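Rotstead Lantern Walk: Access Review
Student project report, Community Arts and Events
Harriet Holloway, Nilmini Selvanayagam, Selvaraj Majumder

3. What we did

The Lantern Walk takes place in Rotstead every July and ends at the Iltside footbridge. Our project looked at how easy the walk is to join for people who use wheelchairs or walking frames, or who are deaf or hard of hearing. We handed out a short survey at the finish and got 214 forms back. Of these, 104 came from people who said they or someone in their group had an access need.

We also went over the full route twice before the event. Selvaraj measured it at 3189 meters, a little longer than the printed map says. The steepest part is the ramp behind Tisham Hall. 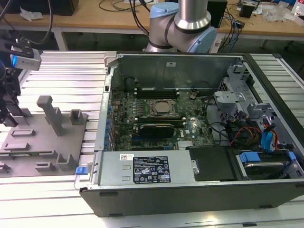 Most people were happy with the pace of the walk. The main complaint was the start area, where the dance groups line up in the same space as the general public. Several wheelchair users wrote that they could not see the opening dance at all. Two asked for a raised viewing area, and others wanted an earlier start time for anyone who needs longer on the ramp.

Sign language interpreters worked at the opening and at the bridge. We had good comments on both, but many people did not know about them until they arrived. The flyer only mentions them on the back.

4. Changes we suggest

Move the dance groups to the parking lot side of the start area. Put the interpreter times on the front of the flyer. Add a rest stop with seating at the top of the ramp.

Theano Michailidis, our supervisor, has sent these points to the walk's organizers. The survey form is in Appendix B.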